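Kitting Table Gallery
Nesora Assembly Rooms, Prarumen

The kitting table is the point at which loose parts become a set. Stock is held in four yellow bins, and each set is made up in the steel tray placed between them before it is passed to the assembly benches. The following views show the table in use for order 396, prepared on behalf of Javbridge.
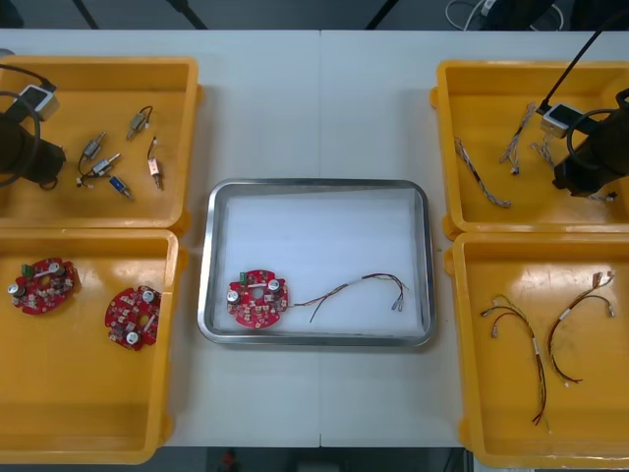

Round red circuit boards in the lower left bin, with solenoids in the bin above.

Boards are placed in the tray first, towards the left-hand side. They should be held by the rim and kept clear of the wire leads of other parts.
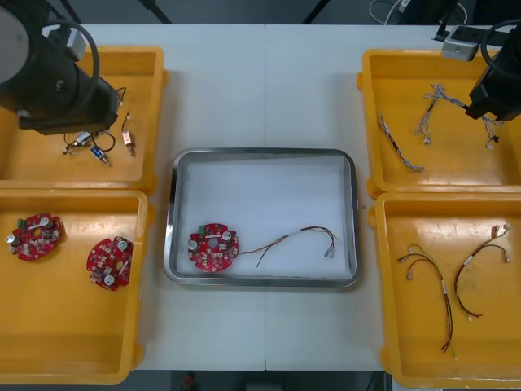

Harnesses are laid out along their full length so that the terminals may be inspected. Any harness with a bent or missing terminal is returned to the stores at Ninh with a red slip, and a replacement is drawn under the same order number. 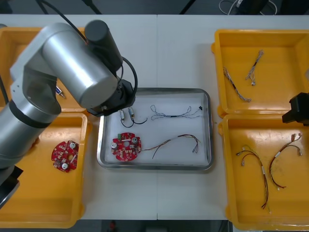
Jerome Dalisay

Solenoids are set side by side near the upper left corner of the tray. Their leads are left free and must not be wound around the body of the part. Each bin holds one kind of part only.

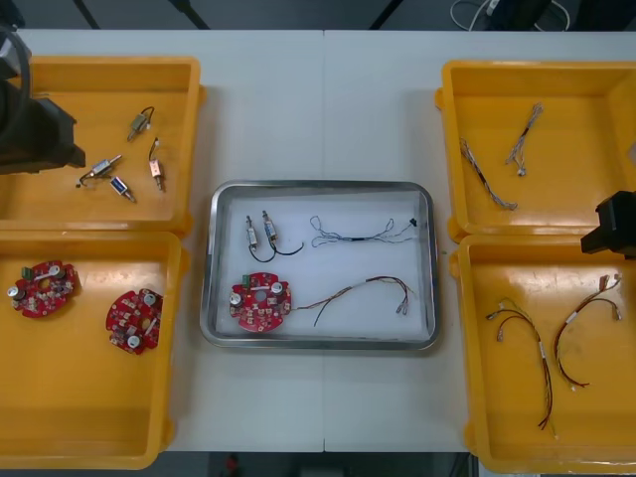 Completed trays are entered in the kitting register and moved to rack 9. Enquiries regarding the order, including requests for larger copies of these pictures, should be addressed to the Assembly Rooms office, room 142.

Page last revised Jun 10, 2018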